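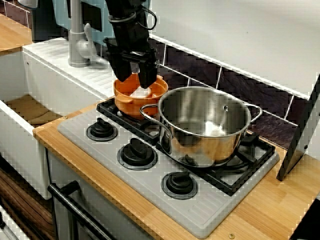 How long did each demonstration run last? Four minutes at most, with a short pause between runs for questions.

Tue 4 February. Open day, Ternach workshop.

The toy kitchen station was shown to 16 visitors from Kulia and Vitale. The task presented was handling a white item at the orange vessel on the hob, with the steel pot left in place beside it. Visitors were asked to remain behind the marked line while the arm was powered.

The Godatier controller was used throughout. Log numbering for the day begins at 77.

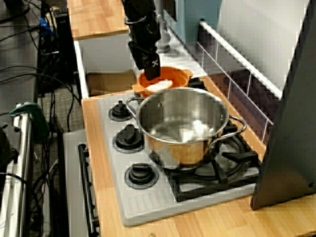

Who may book a further visit? Any partner organisation may do so, in writing, through the workshop office.

Several visitors enquired about the steel pot - its polished surface prompted questions on glare. A fuller reply is to be prepared before the next open day in May. Colleagues are requested to add their own remarks below this entry.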